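Spent my whole lunch break reading up on the old Flandar Hotel in Lumstead and now you all have to hear it.

So the original plan was 20 floors. They ran out of money and stopped at 18, and the roof went on in December with the ballroom still bare brick inside!

151 guest rooms, and only 2 elevators. Imagine checkout morning.

The architects were Mendonça & Iltum, who'd mostly done banks before this (you can tell, the lobby has teller-window arches all down one side).

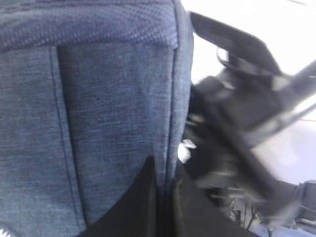
Vol. 18, No. 2

My favorite bit: the corner entrance got moved to the side street after the streetcar line went in, so the fancy bronze doors open onto what's now a shoe repair place. I walk by them all the time and had no idea.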